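스코스텔렉스 롱핸들 빗자루·쓰레받기 세트
Skostelex / 모델 808 / 실내 바닥용

청소기를 꺼내기에는 애매하고 그냥 두자니 발에 밟히는 것들이 있지요. 과자 봉지, 뭉친 휴지, 책상 밑에서 굴러다니는 지우개 가루 같은 것들요. 저희 구덴베리(Gudenberg) 생활용품 코너에서 바닥 청소 도구를 여러 종류 들여와 봤는데, 결국 매장 뒤편에서 직원들이 매일 집어 드는 건 이 세트였습니다. 그래서 조금 길게 적어 봅니다. 좋아하는 물건이라 말이 많아도 이해해 주세요!

먼저 빗자루입니다. 손잡이가 가늘고 길어서 허리를 많이 굽히지 않고도 가구 밑까지 들어갑니다. 처음 잡아 보면 '이렇게 가늘어도 되나?' 싶은데, 손에 쥐고 몇 번 쓸어 보면 가벼운 쪽이 확실히 편합니다. 헤드는 직사각형이라 벽과 바닥이 만나는 모서리에 끝을 딱 붙여서 쓸 수 있어요. 둥근 빗자루를 쓰던 분들이 제일 먼저 좋다고 하시는 부분입니다.

솔은 너무 뻣뻣하지 않은 중간 세기입니다. 타일 줄눈에 낀 모래는 잘 긁어내고, 가벼운 비닐이나 종이는 튕겨 내지 않고 그대로 밀고 갑니다. 아주 고운 먼지는 한 번에 다 모이지 않으니 짧게 끊어서 두 번 쓸어 주세요. 저는 문 쪽에서 안쪽으로 한 번, 벽을 따라 옆으로 한 번 씁니다.

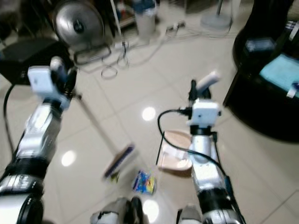 타일 바닥 위의 빗자루와 베이지색 쓰레받기. 빗자루 솔은 짙은 청보라색.

쓰레받기는 얕은 모양입니다. 깊은 통형에 익숙하시면 좀 납작해 보일 수 있는데, 저희는 오히려 이 점이 마음에 듭니다. 입구가 바닥에 낮게 붙어서 부스러기가 턱에 걸려 남는 일이 적고, 비울 때도 톡톡 털면 끝이에요. 구겨진 종이나 휴지 정도는 그대로 담아 휴지통까지 들고 가시면 됩니다. 다만 많이 담는 용도는 아니어서 낙엽이나 톱밥처럼 부피가 큰 쓰레기에는 브렌스카(Brenska) 통형 쓰레받기를 권해 드려요.

이런 곳에 잘 맞습니다
타일이나 장판, 마루를 깐 집
현관과 베란다
간식을 자주 먹는 공부방, 휴게실
의자가 많아 청소기 줄이 자꾸 걸리는 작은 사무실

카펫에는 맞지 않습니다. 솔이 섬유에 걸려서 쓸리는 느낌이 거의 나지 않아요. 물청소용도 아니니 젖은 바닥은 밀대로 닦은 뒤에 써 주세요.

구성과 사양
제품명: 스코스텔렉스 808
구성: 빗자루 1개, 쓰레받기 1개
쓰레받기 재질: 플라스틱
쓰레받기 색상: 베이지
솔 종류: 중간 세기
보증: 구입 후 11개월

관리 방법
솔에 엉킨 머리카락은 굵은 빗으로 빗어 내면 잘 빠집니다. 한 달에 한 번쯤 미지근한 물에 중성세제를 풀어 솔만 흔들어 씻고, 물기를 턴 다음 그늘에서 말려 주세요. 햇볕이 강한 베란다에 오래 두면 색이 바랠 수 있습니다. 보관할 때 솔이 바닥에 눌린 채로 세워 두면 한쪽으로 휘어요. 손잡이 쪽을 아래로 해서 세우거나 눕혀 두시면 모양이 훨씬 오래갑니다. 쓰레받기는 물로 헹궈도 됩니다. 입구 가장자리에 찌꺼기가 말라붙으면 바닥과 틈이 생기니 그 부분만은 가끔 닦아 주시는 게 좋아요.

자주 받는 문의
빗자루만 따로 살 수 있는지 많이들 물어보시는데, 지금은 세트로만 판매합니다. 교체용 솔 헤드는 3월부터 주문을 받을 예정이고 기존 손잡이에 그대로 끼울 수 있습니다. 손잡이가 헐거워졌다면 연결부를 시계 방향으로 끝까지 돌려 보세요. 그래도 흔들리면 매장으로 가져오시면 바로 봐 드립니다.

배송은 우드마리암(Woldemariam) 물류를 통해 나갑니다. 오후 2시 전 주문은 당일 출고되고, 긴 상자에 담겨 가기 때문에 무인 택배함에는 들어가지 않을 수 있습니다. 주문하실 때 받으실 장소를 메모란에 적어 주세요.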